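Care and Cleaning of Decorative Stone Worktops in Shared Student Kitchens
Project report, Interior Materials course, second year
Group: Jasmina Yordanov, Borislav Gashi, Špela Trajkovski
Supervisor: Marin Begović
Submitted 13/08/2019

1. Introduction

Our group has studied the stone worktop in the kitchen of Broltham, the student house where two of us are living. The course asked each group to choose one surface which is used every day and to learn how it looks, how it is cleaned and what the users think about it. The other groups chose floors and doors. We wanted the worktop, as it is the place where all people of the house meet and where most of the complaints begin.

The house has 36 residents and 2 kitchens. The upper kitchen has a white laminate worktop, and only the lower kitchen has stone. The stone was put in by the firm Dandico when the house was renovated. We asked the firm for the name of the stone and received a short answer that it was ordered as a "red-brown marble, polished". No quarry or country was written on the order. For this reason we use only the word marble in this report, and we did not make any test to prove it.

2. Questions

We had three questions in the beginning.
How can the pattern of the stone be described so that another person can recognise it?
Which way of cleaning leaves the least marks on the polish?
Do the residents see dirt on a dark and patterned surface as easily as on a white one?

3. Method

In February we spoke with the residents and gave them a paper form with short questions. Then we agreed on a cleaning plan with Vasilis Kelmendi, who is responsible for the kitchens. The worktop was divided in two halves with a strip of paper tape. The left half was cleaned with warm water and a few drops of neutral soap, and dried with a cotton cloth. The right half was cleaned with the spray called Grereo, which the house already bought before our project. We did not use vinegar or lemon on any side, as acid can attack marble.

Each evening one person of the group looked at both halves with the ceiling light on, first from above and then from a low position near the edge. The result was written in a notebook with the words clean, marks or dull. We kept the same words during the whole work, although Borislav wanted to add a fourth one.

The complete budget was 700 denars, and we spent it on cloths, soap and printing.

4. Description of the surface

To describe the pattern was more difficult than we expected. Our first text was only "brown with white lines", and Mr Begović returned it to us. In the second text we separated the base colour, the veins and the small grains.

The base colour goes from deep maroon and chocolate to a rusty tone similar to terracotta. The veins are pale white, in some places a little blue, and they cut the brown into patches with sharp corners, like pieces of a broken plate. Some patches are broad and smooth, and other ones are mottled with fine grains of a lighter orange-red. The polish is high, so a lamp gives a whitish reflection. Inside the reflection the brown becomes pale pinkish-grey and many light flecks can be seen in the stone.

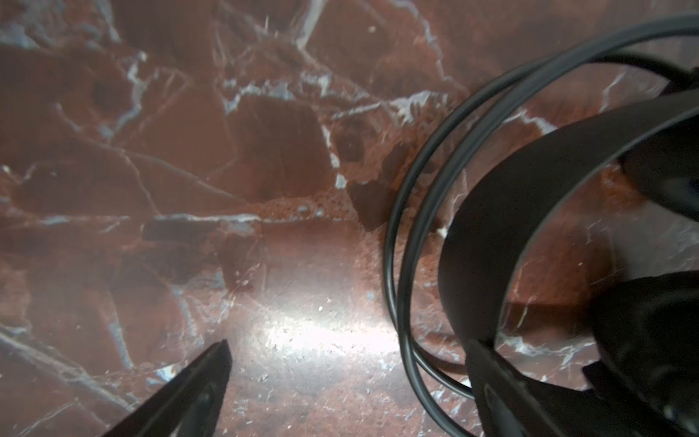 5. Results

The half with soap and water received the word clean on most evenings. The half with the spray received marks more often, usually long stripes in the direction of wiping. When we repeated the wiping there with a dry cloth, the stripes became weaker. We think that too much spray was used, but we did not measure the quantity.

From the forms we learned that many residents wipe the white worktop after each meal and the stone one only when they feel crumbs under the hand. Several persons wrote that they cannot distinguish a crumb from the pattern. One resident asked if the stone can be changed for a plain one.

6. Problems during the work

The paper tape was removed two times by somebody who was cleaning, and we had to put it again with the help of a ruler. Špela was ill for a part of the time and her evenings were taken by Jasmina. The notebook has also one page where the halves were probably exchanged, and we left this page out.

7. Recommendations for the house

Use warm water with neutral soap for daily cleaning.
Dry the stone with a cotton cloth and wash the cloth often.
Look at the surface from a low position before leaving the kitchen.
Put a board under lemons, tomatoes and wine glasses.

The list was given to Vasilis Kelmendi, and a copy is hanging beside the sink in the lower kitchen.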